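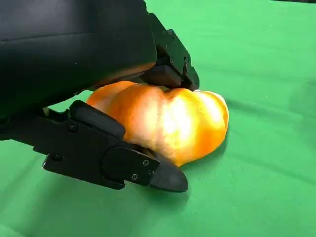
A two-fingered gripper holding an orange bell pepper over a green surface.

Gripper budgeting is the part of equipment planning concerned with the hand of a robot and everything that wears out near it. In small food-handling businesses it is usually done after the arm has been chosen, when most of the money has already gone. The term covers the purchase of the gripper itself, its fingers and pads, spare parts, fitting, test produce and the hours spent persuading all of these to agree.

Background

Buyers tend to plan around the arm, which is large and has a brochure. The gripper arrives on a later line of the quotation, often under "accessories", a heading it shares with cable ties. Charmaine Xaba, who planned purchases for the packing firm Maluleke, called this "buying the horse and leasing the mouth", a phrase that has been repeated in the trade more often than it has been understood.

Soft and irregular goods make the problem worse. A carton has sides. A bell pepper has lobes, and they differ from one pepper to the next, so a finger that meets one squarely may meet the next on a slope. Too firm a grip dents the flesh, and a dented pepper goes down a grade. Pads, fingertip shapes and force settings are therefore costed together, or ought to be.

Usual budget lines

Gripper and mounting plate
Finger sets, including one for the product nobody mentioned at the first meeting
Replacement pads
Force sensing, if not already fitted
Trial produce
Operator training
Downtime during changeover

Trial produce is the line most often left out. At Maluleke the first trials used 400 peppers, which were entered in the accounts as stationery because no other code would accept them. The staff canteen served ratatouille until June.

The Nondo method

The Nondo method is a planning routine named after the packing shed where Lwazi Cele and Na-rae Shin first wrote it down. The buyer picks the most awkward item the line will ever handle and prices the gripper for that item first. The arm is then chosen to carry the gripper, with 20 per cent of the total held back for pads and fingers in the opening year. Suppliers of arms have been polite about it.

Critics point out that the awkward item is often rare. Busisiwe Steyn argued that a shed buying for its worst pepper pays for it every day, and proposed two cheaper finger sets swapped by hand instead. Cele replied that she had plainly never watched a night shift look for a hex key. The disagreement remains open, and both sides still attend the same Wednesday call.

Lease or purchase

Leasing spreads the cost but seldom includes pads, which are classed as consumables. Rinenard and Reltunero, two leasing firms, each offer a wear allowance – generous in the first paragraph of the contract and much reduced by the fourth. Outright purchase suits sheds with steady work and someone willing to keep a drawer of screws in order.

See also

End effector
Produce grading
Total cost of ownership
Spare parts inventory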